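Section 4: Your First Pick and Place

Welcome to the fun part! If you've made it through Sections 1 to 3, both arms are mounted, homed and talking to the laptop, and you're ready to move something. The task is the one every new member of the Tustau Robotics Club starts with: pick up the pink lump and put it in the basket. It sounds tiny. Wait until you try it!

Before you start
- Clear the table of tools, phones and snacks.
- Set the speed limit to 200 in the Motion tab. Leave it there for your first month.
- Have a partner at the stop button the whole time.

4.1 Closing on the lump

1. Log in as "student" and open the Sauerland task file.
2. Set the basket on its clear sheet, then place the lump to the right of it with open table in between.
3. Bring the right arm down slowly until the fingertips reach the lump.
4. Close the fingers in small steps (one tap of the C key each) and watch the surface of the lump, not the screen.
5. Stop tapping as soon as you see a fingertip start to sink in.

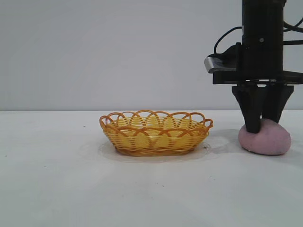
Figure 4-1. Fingers on the lump. Note the dent at the upper left.

A dent is fine! The lump doesn't mind, and you can roll it smooth again between runs. What you don't want is the fingers driving into the tabletop, so keep an eye on the height reading too.

CAUTION: Never reach in to nudge the lump while the motors are on. Press stop first, every single time.

Note: If the grip force reads over 300, open the fingers and go back to step 3. Parvaneh Zarei's force chart is in Appendix B and it's really worth a look.

4.2 Open and hover

Practice this pose until you can hit it without thinking. It's the starting point for every run at the Clundthorpe meet, and a clean one makes the rest so much easier.

1. Tap O until the fingers are spread.
2. Raise the right arm until the fingertips are well above both the lump and the basket rim.
3. Park the left arm far over to the left. You won't need it until Section 5.
4. Save the pose as "hover" plus your initials.
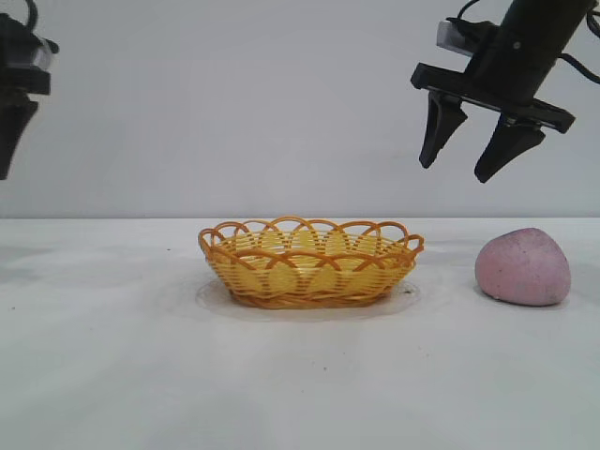
Figure 4-2. Hover pose, right gripper open, left gripper parked.

Note: The crossbar may sit at a tilt in this pose. You can level it with the wrist keys before you go down.

Once your hover pose is saved, try 2 full runs with your partner calling out the heights, then swap seats. Show your saved file to Evelien Dekker and she'll unlock the two-arm tasks for you.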